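4. Opening a Member Exchange for Your Group

Jovine is the program which keeps the hours of your time exchange. In this section you make the exchange for your group and put the first members in it. Please finish section 3 before you start.

You need:
The group code from the Wondport office
A member list, saved as a CSV file
The email address of a second keeper

4.1 Create the exchange

1. Sign in and choose Groups, then New Exchange.
2. Type the group code. The code for the Gristarberg pilot group was 727, so please do not use this one again.
3. Write the name of the exchange as the members know it. The name is printed on every statement.
4. Under Unit, choose Hours. The smallest step is a quarter of an hour.
5. Press Save. The page closes and you come back to the list of groups.

Caution: The unit can not be changed after the first entry is made. If you chose the wrong unit, delete the exchange and begin again from step 1.

4.2 Import the members

1. Open the exchange and choose Members, then Import.
2. Select your file. One file may contain up to 326 members. A bigger list must be divided.
3. Compare the column names on the left with the names on the right. Both phone columns can stay empty.
4. Press Check. Lines with a mistake are shown in red, and you can correct them on the same page.
5. Press Import and wait for the green message.

Note: Members receive no letter at this moment. The welcome letter is sent only when you press Invite, and you may do it some weeks later, for example after your October meeting.

4.3 Set the limits

1. Choose Rules, then Balance.
2. Fill in how many hours a member may owe. We recommend 3 for a new group.
3. Switch on Shared Fund if your members want to give hours to neighbors who can not give back.

If message 692 appears, the second keeper has not yet confirmed. Ask this person to open the email from Sethi, our mail service, and press the link. Then repeat step 2. 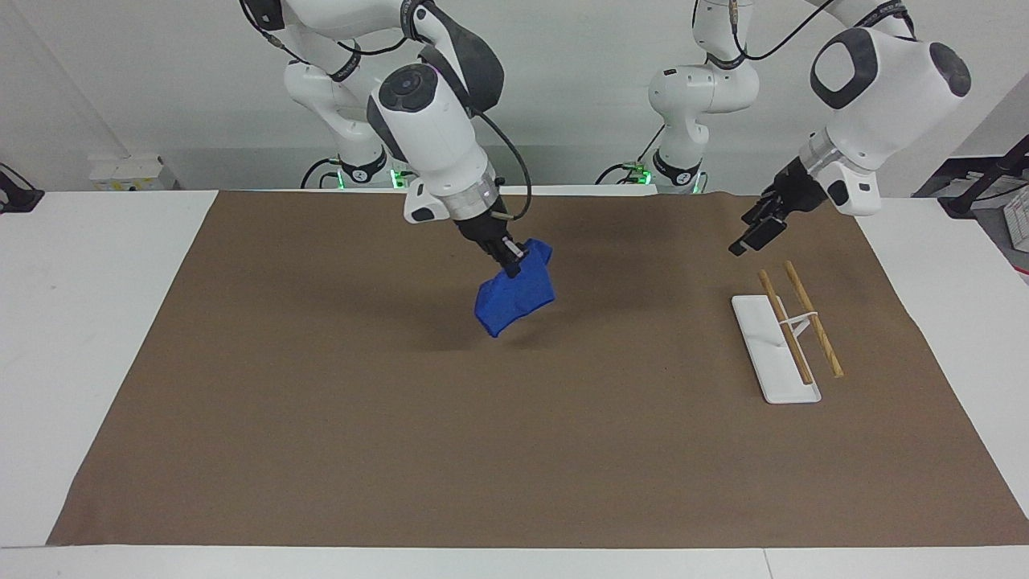
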